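Flanthorpe paper mill open day - quick write up

Typing this on the train home so excuse the state of it. Promised a few people on the list I'd report back and if I don't do it now it won't get done.

So. Flanthorpe. Open day was 22nd July, free, sign up ahead for the tour but they were letting people in off the line as well. I'd come over from Bristham, one change, then a bus that goes the long way past every farm there is. Next time I'd drive. There's a field for parking and it was half empty when I walked past it.

The mill makes cotton paper. Printmaking sheets mostly, some watercolor, some heavy stuff for bookbinders. I've bought the printmaking weight for years (the cream one, not the white, the white goes blotchy on me) and never given much thought to where it came from. Sits right on the river, brick, long and low, newer sheds stuck on the back. Smells like wet laundry. Not bad.

Tour groups were 16 people. Ours had a lot of bookbinders in it and two kids who were bored until the beater room and then very much not bored. Guide was a woman from the finishing room who kept saying she wasn't used to talking, then talked for the whole thing without a note. Good guide. Loud, too, and she needed to be.

Order of things, as best I can remember:

Rag store first. They don't take rags anymore, it's cotton linters in bales plus offcuts from a shirt place. Bales stacked to the roof. Dusty. They hand out masks at the door, take one. Guide let us pull a bit off a bale and pass it round, it's like the inside of a cheap pillow. The good stuff and the second grade look the same to me, she could tell by squeezing.

Beaters next. This is the part to go for. Big oval tubs with the pulp going round and round under a roller, and the noise comes up through your shoes. The oldest one is a Wurkberg, cast iron, green paint over other green paint, and it still runs every working day. The newer ones do the same job faster but she said the Wurkberg gives a longer fiber and they keep it for the bookbinding stock. Four hours a batch in that one. I asked how they know when it's done and she said you put some in a jar of water, shake it, and hold it to the window. That's it. There's a meter on the wall too, and somebody fills in the log from it, but the jar is what they go by.

Then the vat room. Hand made sheets, still. One man dipping the mold and one laying the wet sheets on felts, no talking, a rhythm to it. They stopped and let four of us have a try. I was third. My sheet had a thick end and a thin end and a drip mark in the middle like a coin. It went back in the vat. Heavier than you think, the mold, when it's full - my wrists knew about it by lunch.

Press and drying loft after that. Loft is up a steep stair, hold the rail. Long room with slatted shutters they open and close by hand depending on the weather, and the paper hung over ropes in little bunches. Very quiet after the beaters. Hot as anything up there in July. Guide said April is the best drying month, cool and a bit of wind, and that the sheets from then are flatter. I'm going to start checking the dates on my packs now, which I'm sure is silly.

Machine hall we only saw from the walkway, it was running an order. Long. Fast. Couldn't hear a word so can't tell you much. Something to do with the Betancur range, which is the sketchbook paper they do for shops.

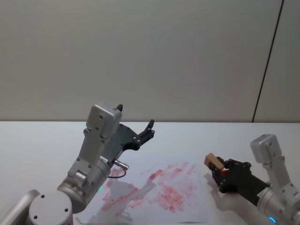
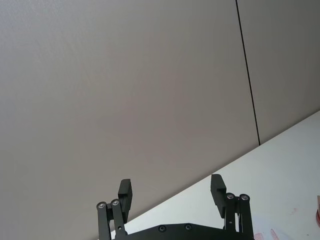

Lunch was in the yard. Cheese rolls, tea, a very good ginger cake that had gone by the time I went back for a second bit. Tables in the shade filled up early. If you need something without wheat bring your own, there was fruit and that was all.

Afternoon was talks and the shop. I went to two of the talks.

First one on sizing, which is the stuff that stops ink from sinking straight in. Drier than it sounds and it sounds pretty dry. But I did learn why my damp paper goes furry at the edges when I leave it overnight - I've been soaking it too long. This stock wants a few minutes, then under a board between blotters. Minutes! I have been giving it most of an evening. Years of this.

Second talk was on watermarks and was the best thing after the beaters. They had old molds out on felt so you could see the wire stitched on. A jug, a bird, a hand with a star. The wire gets sewn down with finer wire and over the years it shifts, so two sheets from the same mold made far apart don't quite match, and people use that to date letters. Someone asked if you could order your own mark. You can. I heard the price and sat back down.

They passed sheets round to hold up to the light and the room had one decent window, so there was a bit of a shuffle with everyone leaning the same way. Would have been better in the loft.

Shop. Right. Bring cash, the card machine was up and down all afternoon and the line got long. Seconds are sold by weight out of crates and this is where you want to be early, which I wasn't. By the time I got there it was mostly odd sizes and a lot of pale blue. I still came away with 30 sheets of the cream with one rough corner each, which I trim off anyway, so happy with that. Also a pad of the offcut cards. Also a felt, used, which I have no plan for at all.

Carrying it home is another thing. They roll it if you don't speak up. Speak up! Ask for it flat between boards, they have boards, they just don't offer. Mine is flat on the rack above me now with my coat over it and I look up at every stop.

Stuff I'd want to know before going:

Shoes. Floor in the vat room is wet the whole way through and the drain covers are slippy. Trainers were ok, the person in sandals was not having a nice time.

Ear protection is given out for the beaters, foam ones. Bring your own if you're picky.

Toilets are by the gate and nowhere else. Go before the tour, it ran long, ours finished well after it was meant to and we missed the start of the first talk because of it.

The stair to the loft has no way round it. I asked, and they do a ground floor version of the tour if you say so when you sign up. It skips the loft but you get longer in the vat room, which doesn't seem like a bad swap.

Photos fine everywhere apart from the machine hall.

Dogs no. Kids yes, but I wouldn't take really small ones in the beater room.

The bus back. Last one is earlier than the timetable on the mill's page says. I only made it because the binders were walking down at the same time and one of them knew. Check at the stop when you get off, there's a paper one taped up inside the shelter and thats the right one.

Moans: signs from the gate were poor and I followed a family into what was somebody's office. The talks were put on at the same time as the vat room demo so you had to choose. And I'd have liked more on the river, they take water from it and put it back, and there's a whole settling pond thing behind the sheds that got one sentence from across a fence. A couple of people asked and were told maybe next year.

Would I go again, yes. Early, with a car, and straight to the crates before the tour. Might see if a few of us from the Bristham print group want to share the driving. They said they do group visits outside the open day if you write to them, smaller numbers, and you get a proper go at the vat and keep what you make, once its dry and they've mailed it to you.

Haven't asked what that costs. Will write to them this week and post the answer under this.

Oh and the mold man said if you can't get the fiber even, shake it side to side sooner than you think, right as it comes up out of the water. For anyone trying this at home in the sink. I've been waiting too long on that as well.

My stop next.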